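3.2 Where folding takes place

Most studies of household laundry treat folding as a task which belongs to a table. In the homes we visited in Uratwood and Pavotley, this was the exception. Of the 92 households which returned the diary, the large majority wrote "bed" in the field for the folding place, and many wrote it for every garment and every week. A table was named mostly for towels and napkins, that is, for things which are small and flat already. We therefore decided to look at the bed as a work surface, with its own properties, and to compare it with the hard surface which earlier work assumes.

A bed has three properties which matter for our question. First, it is soft, so that a garment laid on it sinks a little and cannot slide easily. Participants told us that this helps with long sleeves, which stay where they are put. It makes it more difficult to press a crease with the flat hand, and several participants lifted the half-folded shirt and finished it against the chest. Second, the bed is large, but its free part is often much smaller than the mattress. The head of the bed is used for storage during the day, mainly of blankets and cushions, and in some homes this storage is permanent. Third, the bed has its own textile. The sheet may be printed, and the garment must be found and judged against this print.

The third property was not in our plan at the beginning. It came from the diary notes of July, in which participants complained that they "lost" the edge of a garment on the sheet. For dark clothes on dark sheets this is easy to understand. For white clothes the situation is more mixed. Figure 2 shows a white shirt laid loosely on a pale gray-blue sheet which carries black line drawings of stag heads, lettering and small silhouettes.

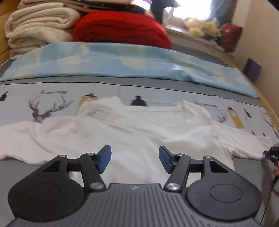

Figure 2. White shirt before folding, on a printed sheet. Folded blankets are kept at the head of the bed.
Text and figures: Mughal Household Textiles Group, Dec 5, 2020

The print in Figure 2 is dark and strong, and the shirt covers it completely where it lies. The outline of the shirt can thus be read from the places where the drawings stop. Between the drawings, where the pale ground of the sheet meets the white cloth, the difference is weaker, and the soft creases of the shirt are of little help for finding a seam. We call this an interrupted outline. In our coding, a surface was given this label when the contrast between garment and sheet was high in one part of the edge and low in another part.

The storage at the head of the bed deserves a separate remark. In the same figure, cream-colored fleece blankets and a red knit blanket are piled beyond the pillow, with further folded items on top. These piles are of interest for us because they show folding in its finished state, next to a garment which is still open. Participants often explained the size of their folds by such piles: a new item should have the same width as the items already there, so that the pile stands. No participant mentioned a fixed measure. The pile itself was the measure.

To code the surfaces we used the Evix sheet, which was made for tables and which we extended by 2 fields, one for softness and one for print. Two coders worked on the material separately. They agreed well on softness. For print the agreement was lower, mainly because one coder judged the whole bed and the other judged only the part under the garment. After a discussion we kept the second reading, and 20 sessions were coded again. The complete set contains 4,000 still pictures, from which shirts form the largest group, followed by trousers and bed linen.

A limit of this material must be noted. The participants knew that the laundry was the subject of the study, and some of them told us that they had changed the sheet before the session. We can thus not say how often a printed sheet would be met on an ordinary day. The diary has no field for the sheet, and the notes about it are free text. In Section 3.3 we turn to the order of the steps, beginning with the sleeves.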